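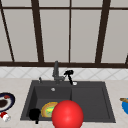
싱크대 씬, 창문 쪽 시점. 앞의 빨간 구는 렌더에 같이 찍힌 것입니다.

안녕하세요, Wing-yan Shih입니다. 지난번에 Lovik 주방 시뮬레이션 팩을 써 보고 알려 드리겠다고 했는데, 일요일 내내 붙잡고 있다가 이제야 씁니다. 먼저 받은 메일부터 인용할게요.

> Prumstead에서 나온 Lovik 팩, 혹시 돌려 보신 분 계신가요?
> 저희는 설거지 전 단계, 그러니까 싱크대 안팎으로 그릇과 음식을
> 옮기는 작업만 필요합니다. 손가락 달린 핸드 모델도 지원한다던데
> 쓸 만한지 궁금합니다. 그리고 물체 종류가 너무 단조롭지는 않은지요?
> Ho 드림

Ho 님, 결론부터 말씀드리면 저는 꽤 반했습니다! 설치는 55분 걸렸고(절반은 제가 경로를 잘못 적어서 날린 시간입니다) 그 뒤로는 막히는 데가 없었어요. 팩에 든 물체는 433종이고, 접시와 음식을 따로 불러와서 마음대로 조합할 수 있습니다.

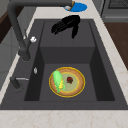 제가 제일 궁금했던 건 물체 배치였습니다. 예전에 쓰던 Gisomholm 쪽 씬은 접시 위에 뭘 올려도 다 비슷비슷해서 인식 모델이 금방 외워 버렸거든요. 그런데 여기서는 노란 테두리 접시 하나에 껍질 달린 옥수수와 조그만 딸기가 같이 올라가니까 크기 차이가 확 납니다. 큰 것과 작은 것을 한 접시에서 골라 집게 하는 과제를 만들기에 딱 좋아요. 핸드는 손가락 관절을 하나씩 따로 제어할 수도 있고, 묶어서 한 번에 오므릴 수도 있습니다. 저는 처음엔 묶어서 쓰시길 권합니다. 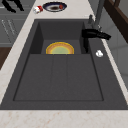

시점도 설정 파일에서 몇 줄만 고치면 바뀝니다. 저는 에피소드를 1,226개 뽑으면서 시점을 매번 조금씩 흔들었는데, 로그에 카메라 자세가 전부 남아서 나중에 골라내기가 편했습니다. 이 로그 형식은 정말 마음에 들어요. 열 이름만 봐도 무슨 값인지 알겠더라고요.

아쉬운 점도 적습니다. 문서가 얇고, 접촉 마찰 기본값이 제 취향보다 미끄러운 편입니다. 작은 물체를 쥐는 과제라면 마찰부터 올려 놓고 시작하세요. 그리고 버전 2로 올리면 예전 설정 파일의 좌표축 이름을 손으로 바꿔 줘야 합니다.

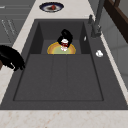
접시 바로 위의 흰색·빨간색 컵과 검은 그리퍼.

컵 과제 설정 파일은 정리되는 대로 목록에 올리겠습니다. 10월 모임에 노트북을 들고 갈 테니 직접 만져 보고 싶은 분은 미리 답장 주세요. Ho 님은 쓰시는 핸드 모델 이름도 같이 알려 주시면 제가 한번 불러와 볼게요.

Wing-yan Shih 드림

댓글 2 · 공유 0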